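Diese Website verwendet Cookies. Mit der weiteren Nutzung stimmen Sie dem zu. [OK] [Mehr erfahren]

Prüfliste Zweiarmroboter im Haushalt, Station Waschmaschine
Standort Drindlow, Begehung am 7. Mai 2019

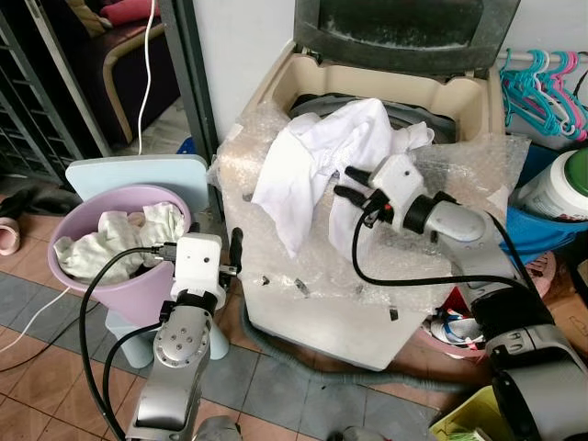

1. Boden und Laufwege
[ ] Schläuche aus dem Arbeitsbereich verlegt
Nicht erfüllt. Der gerippte Ablaufschlauch liegt quer über den Fliesen. »Wird noch gemacht« stand schon im letzten Bericht.
[ ] Keine losen Gegenstände am Boden
Nicht erfüllt. Hausschuh, Schuh, dazu Kleinkram an der Wand neben der Maschine.

2. Kabel am Arm
[ ] Kabel eng geführt, keine freien Schlaufen
Nicht erfüllt, beide Arme. Rechts hängt die Schlaufe bis auf die Folie der Waschmaschine, links steht sie weit ab. Softić verweist auf 3.000 Zyklen ohne Kabelschaden. Gezählt wurde am leeren Prüfstand, das sagt mir über einen Waschraum wenig.
[ ] Stecker zugentlastet
Teilweise. Nachweis für links fehlt.

3. Maschine und Umgebung
[ ] Transportschutz entfernt
Nicht erfüllt. Luftpolsterfolie über Deckplatte und Front, mit Klebeband fixiert. Wer Greifversuche an einer verpackten Maschine fährt, sollte die Ergebnisse nicht auf eine ausgepackte übertragen.
[ ] Deckel gegen Zufallen gesichert
Offen. Er steht hochgeklappt. Eine Sicherung konnte mir keiner nennen.
[ ] Wäschebehälter standsicher
Fraglich. Ein voller Eimer auf einem Kunststoffhocker, direkt beim linken Greifer. Bitte auf eine feste Ablage stellen.

4. Greifen
[ ] Greifkraft dokumentiert
Erfüllt, Blatt 78 im Ordner Rarow. Grenzwert ohne Quellenangabe.
[ ] Verhalten bei eingeklemmtem Stoff festgelegt
Teilweise. Anhalten ja, Öffnen nein. Bei einem Tuch, das über den Rand der Trommelöffnung hängt, will ich das vorher geklärt haben.

5. Not-Halt
[ ] Taster ohne Übergreifen des Arms erreichbar
Erfüllt.
[ ] Auslösung protokolliert
Erfüllt, 2 Auslösungen, eine davon ohne Eintrag zur Ursache.

Ergebnis: keine Freigabe für unbeaufsichtigten Betrieb. Nachprüfung im Juni, Unterlagen vorher an Trurnska.

281 Aufrufe | 2 Kommentare | Teilen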